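Stop Making Us Rate Everything

Last April I bought a replacement hose for my washing machine. It cost 26 dollars. Over the next two weeks I got five messages asking me how it went. The store wanted to know about the checkout. The delivery company wanted to know about the driver. The maker of the hose wanted a review with a photo. Then the store wrote again to say it had noticed I hadn't finished my survey.

It was a hose. It carried water from the wall to the machine. I had no further thoughts on it then and I have none now.

I think businesses should stop asking for ratings after ordinary transactions, and I think the rest of us should stop giving them out of guilt. I held the opposite view for a long time. I filled in the forms. I believed I was helping some person on the other end do a better job, or keep one.

What changed my mind was talking to Emil Danzer, who worked the phones for a home insurance company until last year. Every call ended with a survey, scored out of 100. His bonus depended on staying above a line that the company moved twice while he was there. Callers who were angry about their premiums gave him low marks for being polite while he explained their premiums. He had no say over the price. He learned to end calls by telling people that anything less than a perfect score counted against him, which was true, and which he hated saying.

A number collected that way doesn't tell the company how Emil did. It tells the company how many people could be talked into being kind. I'd guess the managers know this. They use the score anyway since it is cheap and fits on a chart.

The same thing has happened to stars. I went looking for a dentist when mine retired. The first one I found had 279 reviews and nearly all of them were five stars. The second had fewer reviews, and nearly all of those were five stars too. I read until I was tired and learned that both offices had clean waiting rooms. In the end I asked my neighbor Mahsa Nouri, who has lived on our street longer than anybody. She told me the one she uses is slow, doesn't talk much, and charges what he says he'll charge. That was three facts, and I could use all of them.

People will say that reviews protect buyers, and sometimes they do. If a heater catches fire, I want to read about it before I buy one. If a contractor takes deposits and disappears, write it down where others can find it. I'm not against complaints or praise. I'm against being asked for them on a schedule, by a machine, about things that don't deserve either one. People who have something to say will usually say it. Leave a phone number on the receipt and they will call.

There is also the matter of time, which gets treated as if it were nothing. Each survey says it will take two minutes. I kept every request that reached me over one spring and there were 71 of them, counting texts. Had I answered them all, I would have given more than two hours of unpaid work to companies I had already paid. I have laundry to put away. I have a sister who likes to be called back.

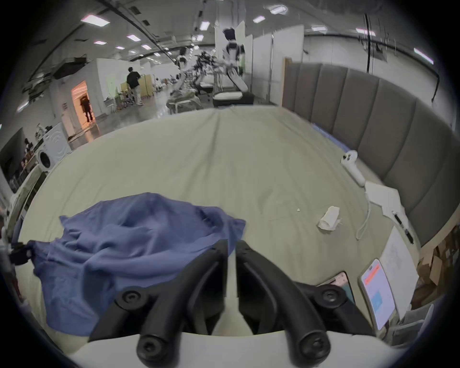
The request also does something to the way we see each other. When the driver who brings my groceries knows I'll be asked to grade him, we are no longer two people at a door. He smiles harder than anyone should have to at eight in the evening. I thank him more than the bag of onions calls for. We are both performing for a form.

My rule now is simple enough. If a person did something well, I tell the person, or I ask for the manager and say it there. If something went wrong, I write to the company and ask for it to be fixed. The automatic requests go in the trash unopened. The one exception I make is for people like Emil whose pay hangs on it. They get the top score and no comments, and I would rather their employers just paid them properly.

The hose still works. The store asked me about it again last month.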